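Search this site Enter keywords Go

FOR IMMEDIATE RELEASE

Mindisport Opens Gear Assembly Bench to Schools and Repair Shops

CLUMSIDE, Tuesday, April 3, 2012 - Mindisport, the training center for small mechanical work on Ruddock Street, today announced a new short course in gear assembly. The course begins in May and is open to high school students, repair shop employees and adults returning to work.

Each place at the bench is covered with a dark cloth, on which the parts are laid out before work begins. The first exercise uses a flat metal plate and a set of small spur gears. Students learn to handle the gears by the body and to keep the teeth clean.
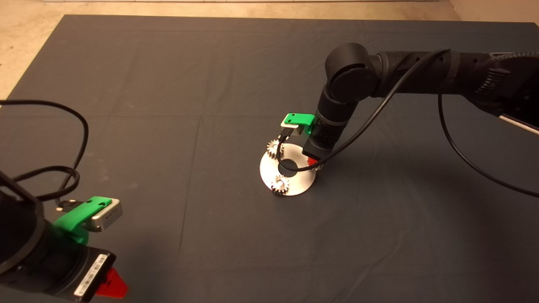 Round metal plate and small gears on the bench at Mindisport, Clumside.

"People often assume that gear work starts with large machines," said Parisa Mazandarani, director of Mindisport. "We prefer to begin with parts that fit in the palm of the hand. A student who can seat a small gear properly has learned a good deal about care and patience, and those habits carry over to bigger jobs."

The plate has an open center and three short pins that stand up from its face. In the first session students study the plate, learn the names of its parts and practice placing a gear squarely over a pin. Later sessions cover spacing, the meshing of teeth, and the cleaning and storage of finished work.

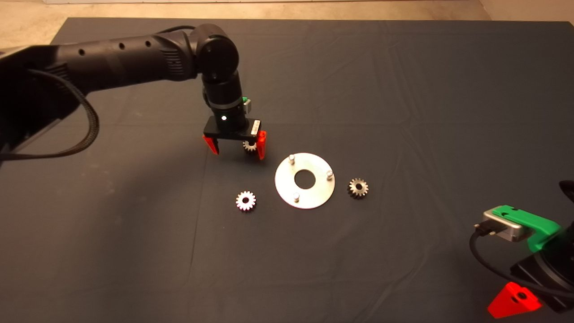
Instruction will be led by Mali Parri, who joined the center from the Bimier clock workshop and wrote the course handbook. Classes are limited to 12 students and meet for 2 hours on weekday evenings. Students receive a printed copy of the handbook and may book extra bench time between classes.

"The work is quiet and it rewards attention," Ms. Parri said. "I ask students to set each part down where they can see it and to leave it there until it is needed. Most mistakes at this bench begin with a crowded cloth."

The fee for the full course is $30. Schools in Clumside may reserve places for their students at no charge - requests should be made in writing by the head of the department. Applications are available at the Mindisport front desk, 31 Ruddock Street, during regular office hours.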